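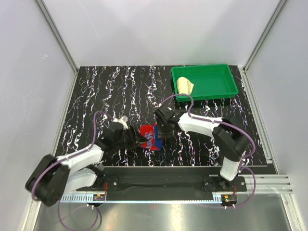

Ilze Venckus
Recording Secretary, Branby Parish Social and Fundraising Group

Minutes of the July meeting, held Friday, 7:30 p.m., Branby parish hall, small meeting room

Chair: Sarmīte Mägi
Minutes: Ilze Venckus
Quorum: met
Apologies: received and recorded on the attendance sheet

1. Minutes of the previous meeting
Approved with one correction. Under item 4, "screen hire" should read "screen purchase." The corrected copy has been placed in the minute book.

2. Matters arising
2.1 The fire exit sign at the kitchen end of the hall has been replaced. Closed.
2.2 The key to the north cupboard has not been returned. S. Mägi to write again to the Tirkel choir, who had the hall on the relevant evening.
2.3 The request for a second extension cord is carried forward.

3. Roof fund
The balance of the roof fund stands at $2,553 after the supper and quiz evening. The supper and quiz raised $126 net of food. One receipt for paper goods is outstanding and will be charged to the July account when it arrives.

It was asked whether the fund could be moved to an account paying interest. The present bank requires two signatures for a transfer and one of the current signatories has left the parish. Agreed to update the signature card first and take up the question of the account at the next meeting.

4. Supper and quiz evening: review
4.1 Attendance was 66 against a seated capacity of 80. Tables were set in rows. The quiz teams at the back could not hear the questions during the music round. Agreed that tables be set in a horseshoe next time and that the speaker stand be moved away from the serving hatch.
4.2 Serving took longer than planned. The second oven did not hold its temperature. I. Venckus to ask the parish office whether it is still under warranty.
4.3 Two dishes were not labeled for nuts. Labels are to be filled in by whoever brings the dish and checked at the hatch before serving starts. Blank labels will be kept in the drawer under the urn.
4.4 One scoring dispute (round 3) was settled on the night. No further action.

5. Fall program
5.1 Three evenings were proposed: a harvest supper, a slide talk on the Jirkora pilgrimage route, and a board game evening. The harvest supper and the slide talk were approved. The game evening was deferred, as the date offered clashes with choir practice.
5.2 Ticket price for the supper: $12 adults, $5 children under 12. Carried, one against.
5.3 The slide talk will be free, with a collection plate at the door. The speaker has asked for a lectern light and a table for the projector. Both are available.
5.4 Bastos Bakery has offered bread for the supper at cost. Accepted with thanks. The order must be confirmed four working days ahead.

6. Hall booking
The booking calendar shows setup time as ending at 6 p.m. on event days. This leaves too little time for laying tables. S. Mägi to request that setup be extended to 6:45.

7. Any other business
7.1 Unclaimed dishes from the last supper are on the shelf by the back door and will go to the rummage sale if not collected.
7.2 The coffee urn needs descaling.

8. Next meeting
Same room, 7:30 p.m., date to be posted on the hall noticeboard.

Meeting closed at 8:50 p.m.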